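Brurnine trolleybus

The Brurnine trolleybus was a short-lived electric bus network serving the town of Brurnine and, for a while, the neighbouring village of Salem. I've been editing this entry on and off for years, and I make no secret of being fond of the things, so if you want the dry version you'll need the council minutes (bound in green, upstairs at the library, bring a cushion).

Background

Brurnine had trams first. They were narrow, noisy and by all accounts freezing, and by the time anyone got round to asking what should come next the track on Tremon Hill had sunk so badly that drivers took it at walking pace. The corporation wanted to keep using its own power station, which it had only just finished paying for, and that settled the matter in favour of trolleybuses over motor buses. There was a noisy public meeting about it. The local paper gave it a whole page and managed to spell the chairman's name in three different ways, so I've left him out of this article altogether.

The wires went up along the old tram route from the harbour to the market, then up Tremon Hill to the hospital. A branch to Salem followed. The order for vehicles went to Avance, a coachbuilder better known for its removal vans, and this is where it all starts to go a bit sideways. 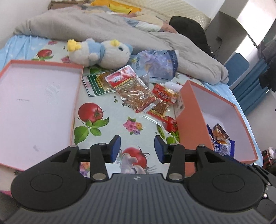

The Avance vehicles

Avance delivered 17 trolleybuses in one batch. They were handsome! Deep cream with a maroon band, curved glass at the front corners, proper leather seats downstairs and something rather scratchier up top. The trouble was the weight. Avance had built the bodies the way it built its vans, with heavy timber framing all the way through, and a fully loaded bus was well over what the rear axle had been designed to carry.

The corporation's engineer spotted this on the first delivery and wrote to say so. The firm wrote back to say it wasn't a problem. They went on like that for most of a winter, getting ruder, and you can read the whole exchange in Rachid Morsy's booklet on the system, which is still the best thing written on the subject, even if the index is hopeless. Morsy thinks the engineer was right about the axles but wrong about the springs. I think he was right about both, and we've agreed to leave it there.

In the end the upper decks were fitted with lighter seats and the number of standing passengers downstairs was cut to 8. Conductors hated enforcing this. On wet evenings they mostly didn't, and the inspectors mostly looked the other way.

The hill

Tremon Hill is the reason anybody outside the town has heard of these buses. It's steep, it bends twice, and there's a junction halfway up where you'd least want one. A trolleybus ought to be ideal for that sort of thing, with bags of pull from a standing start, and on a dry day they fairly flew up it. My grandmother used to say you felt it in your stomach.

Coming down was less fun. The brakes were meant to feed current back into the wires, but that only worked properly if another bus was climbing at the same moment to use it up. Drivers learned to wait at the hospital stop until they saw one start up from the market, and this played havoc with the timetable. A bank of resistors was put in beside the hospital gates to soak up the extra, and it gave off enough warmth that people queued next to it in January. The brick base is still there behind the bicycle racks.

Route 2 and the Salem branch

Route 2 was the Salem service, and it never paid. The village was small, the wires were expensive to look after, and the turning circle at the far end was so tight that the poles came off the wires nearly every time. The conductor would then have to get down with a long bamboo pole and hook them back on, usually with an audience of schoolchildren.

Motor buses took over the branch first. The rest of the system lasted a few years more, partly because the hospital liked having quiet vehicles outside, and partly because the corporation couldn't agree on what to buy instead.

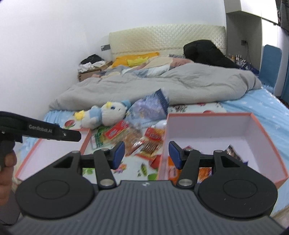 Closure

What finished it off was the new ring road. The plans called for the wires to be moved at four separate junctions, and the price for that came in higher than a whole new fleet of diesels. The vote was close. Traffic on the last evening was so heavy that the final bus reached the depot well after midnight, with people hanging on to the platform pole and a wreath tied to the front.

Most of the fleet was scrapped within the year. A petition to keep one vehicle running up the hill on summer weekends gathered 249 signatures, and the corporation thanked everyone politely and did nothing.

What survives

One bus escaped. It was sold to a farmer near Salem, who kept hens in the lower deck, and it stayed in his orchard until Houda Alaoui bought what was left of it. She has spent a long time on the restoration, and the timber frame (that famous timber frame) has mostly had to be replaced. The motor came from another system entirely. As of April 9, 2026, it has its windows in and its wheels on but no seats, and it can't run under its own power because there are no wires where it's kept.

A handful of the old wire supports are still standing in the town, used as lamp posts. The easiest to find are on Harbour Street, painted green, with the bracket holes filled in. There's a very good one outside the chip shop too, with its original finial.

See also

Tremon Hill tramway
Avance (coachbuilder)
Brurnine power station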